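19 August 2024

Week three with the new arm at work and I still walk in a little faster than I used to. Silly, maybe, after all this time in the same building, but there it is. 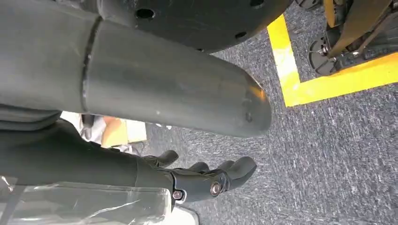
So, today. Edem had the morning slot and I had the afternoon, which means I got lunch at a normal hour for once. I like the slots. Before July a shift was a shift, you stood at the packing table and your hands did the same thing until the bell. Now we trade off: a stretch on sorting, a stretch minding the arm, a stretch on whatever Mairéad has dreamed up. My shoulders have noticed! I used to come home and sit with the heating pad before I even took my shoes off. Didn't touch it once last week.

The hand still gets me. It has these blunt rounded fingertips, and I catch myself watching how they curl when I should be writing down what it did. Ismail says I talk to it. I do. I also talked to the old tape gun, so he can't make too much of that.

We ran the Wijaya order, small cartons, the ones with the flap that won't stay down. It dropped two before ten o'clock (Edem's note, not mine) and then after the break Mairéad changed the approach so it comes in lower, and I had 23 in a row without a miss. Twenty-three! I yelled it across the room and Graham came out of his office with his sandwich to see what was wrong. He stood there and watched 8 more and went back in without a word, but he'd stopped chewing, so I'm counting that as praise.

Then it missed one and I had to start over. Fine.

Talked with Aba at the sink. She is not as happy about all this as I am and I want to get down what she said before I smooth it over in my head. She's been on that table longer than any of us and she's fast, really fast, and being fast was her thing. People came to her when the Grollach truck was waiting. Now the truck waits less and people come to her less. She said she misses being tired for a good reason. I didn't know what to say to that. I told her Mairéad needs someone who knows how a carton feels when it's about to go, and she said "then Mairéad can ask me." So I told Mairéad. I hope that was all right. They were at the bench together when I left, Aba with a carton in each hand, pressing the sides in and talking a mile a minute.

Nobody's hours were cut, which Graham promised in July and has stuck to so far. Two of us have the training pay. Ismail wants it next and he should get it, he reads the manual on the bus.

Things I learned: stay outside the yellow tape when somebody else is in there working, even if you only want your pen back. Say "clear" out loud. Write the miss down before you fix it or you'll forget which side it slipped from. I filled 3 pages.

Tomorrow it's the Ciser parts, heavier, odd shapes. Edem thinks it'll be a mess. I've got the morning slot and I already packed my lunch.

Call Mom about the car.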